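Galvanized drain in a 56-year-old house — replace or wait?
Home Repair > Plumbing

c_urrego
Bought a house in Zapata in August. The supply lines are copper but the kitchen drain is still galvanized, 30 feet of it running under the slab edge to the stack. It backs up every few months. One plumber wants to replace the whole run. Another says snake it and leave it alone. Who is right?

pipewrench185
Replace it. Galvanized drains rust from the inside and the opening keeps getting smaller. Snaking pokes a hole through the gunk and you're back where you started by the next holiday.

inesfrade
I don't agree with that as a blanket rule. Ours was 50 years old when we had it cleaned with a jetter, and it has run fine for six years. Get a camera put down it first. Then you know if you have scale or a real hole.

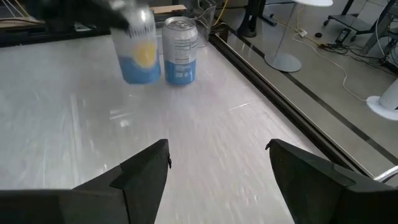 Cans on the white table

pipewrench185
A jetter on thin galvanized can finish it off. I've seen it go through the bottom of the pipe. If he has a slab edge to deal with, a leak there is the last thing he wants.

inesfrade
Which is why I said camera first. What does the pipe look like where it meets the stack, Cristian?

c_urrego
Rusty at the threads, with a white crust on the underside of the last elbow. No drips that I can find. The camera quote is $185.

bonon_basement
Crust under an elbow means it has been weeping. I'd pay the $185, but I'd plan on PVC for at least that end. Check if you need a permit. My county wanted one — took two visits.

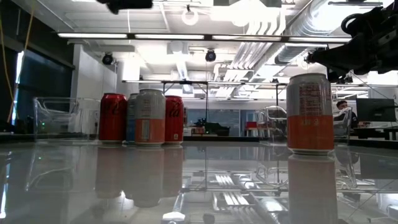
Update from the original poster

c_urrego
Had the camera done. Heavy scale the whole way and a crack near the elbow. Going with PVC for the full run.

inesfrade
Fair enough. With a crack I'd do the same.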